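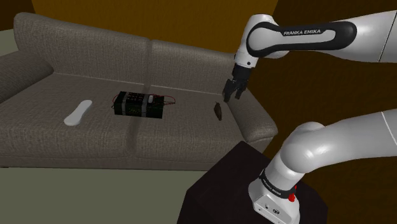
Figure 6. Simulated sofa workspace with the arm on its pedestal and three objects on the seat.

6.2 Recording a Demonstration by Remote Control

This section applies to the simulated arm only. For guiding a physical arm by hand, see Section 8.

1. Load the sofa workspace and wait until the arm has stopped moving.
2. Select the object to be picked up and enter its name in the task field.
3. Press Record. Move the hand controller slowly; the gripper follows its motion.
4. Bring the open fingers directly over the object, then lower them.
5. Close the gripper, lift the object clear of the cushion, and press Stop.
6. Replay the recording. Delete it if the fingers passed through the sofa.

Note: Operators should record 20 accepted demonstrations per object before training begins.

Caution: Do not reset the workspace while recording. The current demonstration will be lost.

Questions concerning this section should be sent to Sunita Sandhu, Kilmont Training Office.

Related sections
Calibrating the hand controller
Guiding the arm by hand
Exporting recordings to Pandton

This site uses cookies to remember your settings. Accept | Decline

© Kilmont. Revised 27/06/2019. Contact | Back to top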